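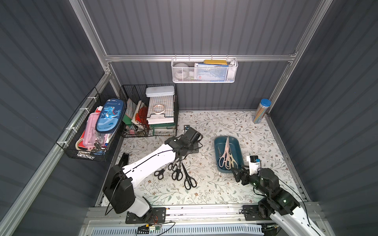
Eseck Support wrote: Thanks for the log. An 1133 on the left arm nearly always comes down to the floor height stored at set-up. Please run the touch-off again on both arms, with the mat in place, and tell us how the next run goes. We aim to answer within 48 hours.

Thank you for getting back to me, and so quickly too! I did wonder about the floor height myself, so I'm pleased to be pointed the same way. I've spent most of the day on it and I'll put down everything in order, including the bits that led nowhere, in case they save somebody else an afternoon.

First, the background for whoever picks this up next. We have the two-arm tidying kit from you on trial through Dirkside, and the job we bought into is sorting scissors out of a heap and into a tray, then out again for the next round. We chose scissors on purpose. They are awkward things, all loops and shiny blades, and if the kit can cope with them then it can certainly cope with glue sticks. It ran very nicely for the first few weeks and I have been telling everyone so.

The trouble started after the September update. The left arm goes down for a pair of the black-handled ones, stops short, closes its fingers on nothing and puts up 1133. The right arm carries on working at the teal tray quite happily, then waits for a partner that has given up. Clear the fault and it will do two or three goes properly before the same thing happens.

So, touch-off first, as you asked. I took the scissors off, smoothed the mat down and ran it on both arms. The left one came out 2 mm higher than the value already stored, which seemed a lot to me. I saved the new one and ran the job again. Much better on single pairs lying by themselves – I was ready to close the ticket there and then – but as soon as the handles overlapped it was back to 1133.

Next I swapped the order of the arms in the job file so that the right one had first pick. No faults on that side at all, though it is noticeably slower over the black handles than over the pink or the cream. That made me suspect the lighting, and I turned the overhead lights down and then up again. It made no difference that I could tell, and I've put them back where they were.

Then I had a look at the mat. It's our own, the flowery one, and the print has worn in places where blades have been dragged over it, with little white chips here and there. Your manual suggests a plain matt surface and I'm afraid we went for the one we had. Could the software be taking a pale worn patch for a bit of blade? I only ask. It never bothered about the pattern before the update.

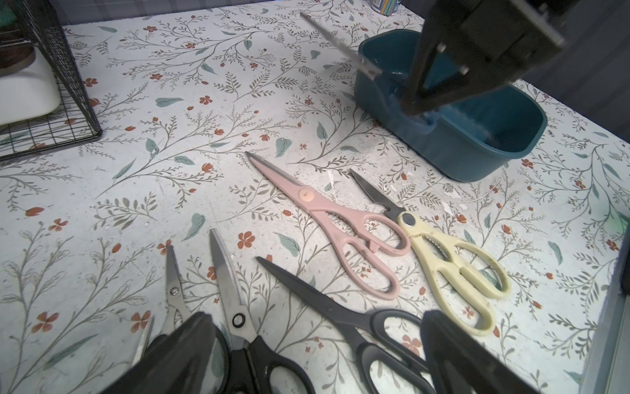 The other thing I tried was the grip setting. It came to us on the factory value, and I took it down a notch for the left arm only, thinking it might be closing early. With the lower value it picked up more often and dropped more often, so I can't call that an improvement, and I have gone back to the original. The kitchen pairs with the notched bit between the handles seem the easiest for it, whichever way they are turned. With the plain black ones it wants to go for the loop, and if another loop is on top it can't seem to make up its mind.

Somebody at Effiong, where they have the same kit, suggested the finger pads might be worn. I've looked and they seem fine to me, but I'm no expert, and the counter on the left arm has gone past 3,000 grips. Is there a figure at which you would change them as a matter of course? I couldn't find one in the booklet. If you think it's worth doing I'm very willing to fit a set myself, provided the screws are the ordinary kind and nothing needs setting up again afterwards.

Where that leaves us:

Floor height redone on both arms, new value kept.
Arm order put back to left first.
Grip setting back to factory.
Lighting unchanged.
Fault still there on overlapping black handles, gone on single pairs.

I've attached the two job files and the log from 8/18/23, which is from before the update and shows a full run without a single stop, so you have something good to compare with. If you'd like to connect and watch it happen, the cell is free most mornings. Please do leave the ticket open for now. We are very fond of the kit and would much like to keep it after the trial, and I'd sooner get this sorted out properly than work around it by laying everything out in a neat row.

Status: Waiting on Eseck Support

Related tickets
Left arm waits at handover and does not resume
Touch-off value not saved after restart
Replacement finger pads for two-arm kit: ordering through Dirkside
Oltus tray insert: fitting and job file changes
Going back to the previous software version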